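Gurwood list archive
4 min read | 3 replies | 2 shares

Subject: Re: how many demonstrations for the steamer task?
Posted: November 2022

On the Gurwood list, the Catterall bench wrote:

> We are planning our first collection with two arms and would like to
> know what others do before we book the time. Our task is moving soft
> items between a basket and a plate. Is it better to record one layout
> many times or to change it every run? And do you keep the runs that
> go wrong? We had 1,000 in mind as a target but it was a guess.

We have been through this at Botville over the past few months, so I'll answer in order.

Number first. I would not start with 1,000. We recorded 200 demonstrations of the steamer task, trained on those, and looked at where the policy failed before recording any more. Most of the failures were at the rim. The fingers came down too close to the edge of the basket and touched it on the way in. More runs of the same sort would not have helped much, so the next 20 were all items sitting near the rim, with slow approaches. Those 20 made more difference than the last hundred of the first batch.

On layout, change it every run, but only one thing at a time if you can. We move the pieces inside the basket between runs and leave the pot where it is for a whole session. Then we move the pot for the next session. When we changed both together we could not tell what the model was having trouble with. Leave a few unrelated items on the worktop as well. Our early runs had a bare counter and the model went wrong the first time there was something else on it.

As to bad runs, we keep them in a separate folder with a one-line note. Of the first 200 we set aside 59, which was more than I expected. A good many were operator pauses, where the person driving stopped to think and the arm hung still for several seconds. If you train on those, the arm learns to hang still too. Trim them or leave them out. A dropped piece that is picked up again in the same run is worth keeping in the main set.

Three other small points. Write down who was driving, as styles differ a lot. Check the cables before each session, particularly where they hang down near the wrist. And decide at the start whether the lid is part of the task. We did not, and had to sort the early runs by hand. 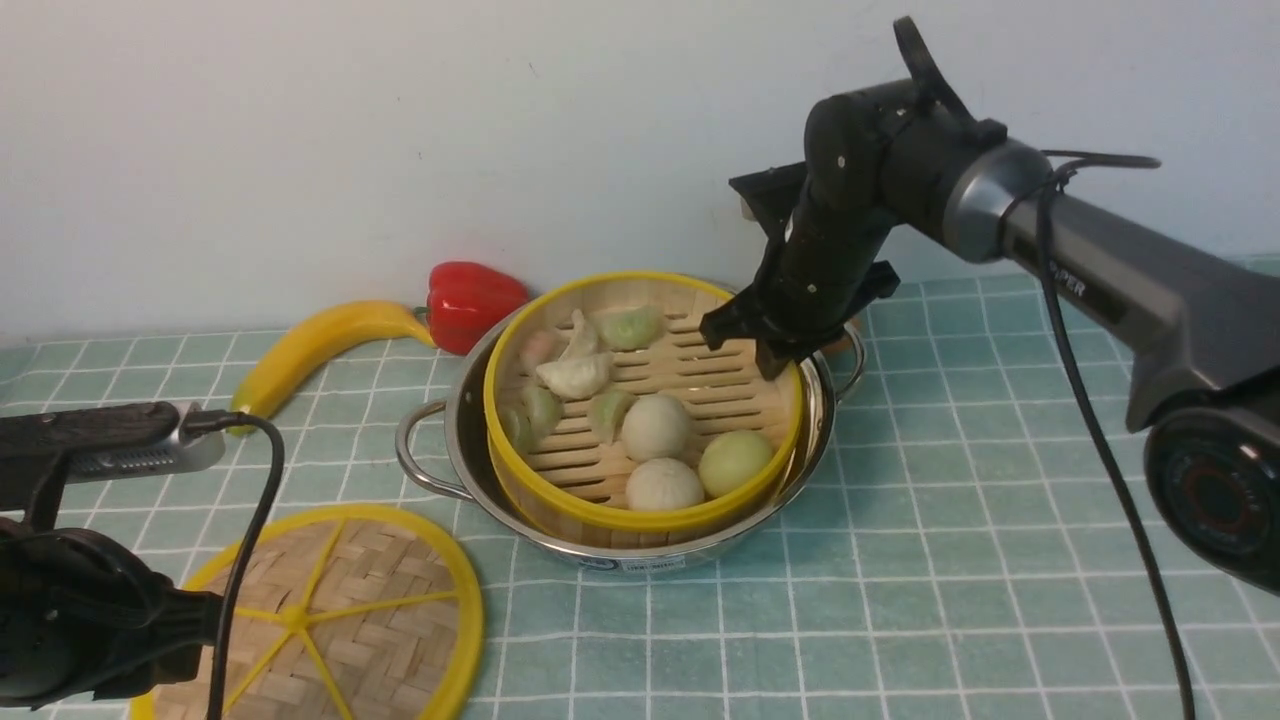
Steamer task at Botville: dumplings and buns in the basket, lid off, gripper open at the right-hand rim.

We use the Tavico recording scripts with a few changes to the file naming. I can post the changes if they are of use. The next round starts in December and will have the lid in it, so I should have something to say about two-handed work after that.

Botville bench

Related threads
Tavico scripts: dropped frames on long runs
Labelling failed grasps
Swapping operators in the middle of a session
Catterall: notes on camera height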